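Kesoter (software)

From the Ostivia Robotics Wiki

Kesoter is a task and motion planning package for mobile manipulators. It takes a written goal, such as moving every item of a given class from one surface to another, and turns it into a sequence of base moves, grasps and placements that a robot controller can run. It was written at Ostivia by Mélanie Beaudoin and Colton Turcotte and is now maintained by Isabelle Gill. The current stable release is dated May 14, 2020.

Contents
1 Overview
2 Symbolic layer
3 Geometric layer
4 Scene generator
5 Known problems
6 Related packages

Overview

Kesoter has two layers that call each other. The upper layer works with symbols: an object is on a surface, an object is held, a place is free. The lower layer works with shapes and joint angles and checks whether a step from the upper layer can be carried out. When the lower layer fails, it sends back a reason, and the upper layer adds that reason as a new fact and plans again.

The first version was a set of scripts on top of Mitberg, the lab's older motion planner. Mitberg could find a path for one arm movement but had no notion of order. If a cup stood in front of a plate, it reported that the plate could not be reached and stopped. Beaudoin's scripts read that report and tried moving the cup first. Turcotte rewrote the scripts as a library the following year.

Symbolic layer

Goals are written in a small text format. A goal file lists the objects by class, the surfaces by name and the facts that must hold at the end. The search is a best-first search with a limit of 500 expanded states. When the limit is reached the planner returns the best partial plan, marked as incomplete, and the calling program decides whether to run it.

Blocking facts are kept for the length of one planning call and then dropped. Earlier versions kept them between calls, and a robot would go on avoiding an object that had already been taken away.

Geometric layer

Each object has two shapes: a detailed mesh for drawing and a set of convex pieces for collision checks. Grasps are stored with the object class and filtered at run time. A grasp is thrown out if the hand would touch the counter, a neighboring object or a wall. Long, thin objects lose most of their grasps at this stage when something lies across them.

The layer tries up to 300 samples for a placement before it reports failure. Placement samples are drawn from the free area of the surface, shrunk by the object's own footprint.

Scene generator

Testing is done mainly in simulation. The scene generator, added by Ratree Inthanon, loads a room, picks a surface and drops household objects onto it. Physics runs until they stop moving, so items may end up lying on their sides or resting over one another. Every layout is saved with its random seed.

The regression set holds 202 saved layouts. Most are kitchen counters, with a smaller group of shelves and low tables. A layout joins the set when it has caused a failure that was later fixed. The countertop layouts mix flat items, such as mats, cards and notebooks, with utensils, bottles and small round objects. Flat items are the hardest class for the stored grasps. Round ones cause more trouble at placement time, when the target is close to a rounded counter edge.

The generator can also write out camera views with a label for every visible object. Liette Cloutier used these to test the perception module, which estimates object poses and passes them to the planner. The tests can be run with true poses or with estimated ones, and the log states which was used.

Known problems

The footprint test treats a woven mat as a solid obstacle. The planner therefore will not place anything on a mat unless the goal file names the mat as a surface.

In version 2, replanning after a dropped object starts from the last saved state. The object's pose has to be refreshed by hand through the perception call before planning again.

Related packages

Mitberg, arm motion planner
Gagnon, viewer for saved layouts and plan logs 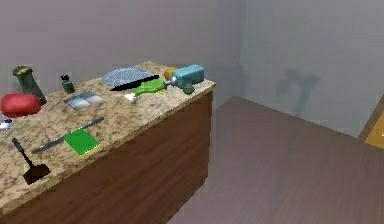
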